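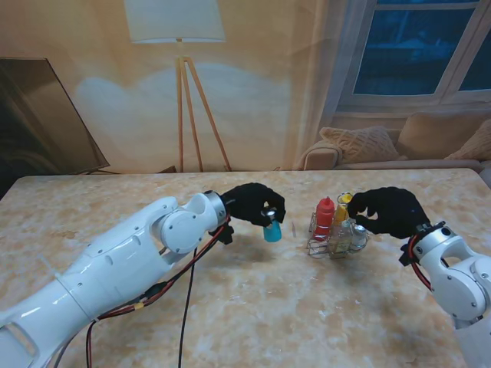 Two hands, one condiment caddy

Aug 19, 2018

So I finally got both Tirnach hands on the arms at the same time, and I've been grinning about it all week! Back in June I only had one, and comparing it to the old Birkedus gripper felt a bit unfair (the Birkedus is great at boxes and hopeless at anything small with a shiny cap).

The little bottles are what I care about most. The left hand gets a pinch on the metal cap and lets the rest dangle, and I like that a lot more than squeezing the body. I set the grip force to 300 on the Didenko controller, went down to 11 just to see, and settled somewhere in the middle.
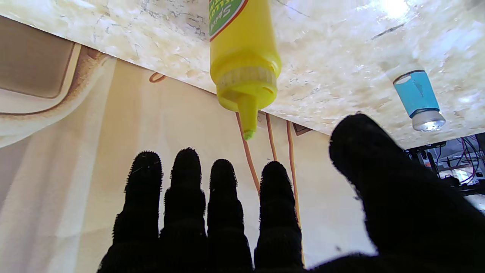

The gloves were my big worry. Knit fabric gets fuzzy fast, and I've gone through 3 pairs already – but bare fingertips slid right off the caps, so gloves it is. The wrist cameras I'm less sure about. The thumb eats up a big chunk of the view on one side, and I may try moving the mount before I touch any software. Squeeze bottles are next on my list.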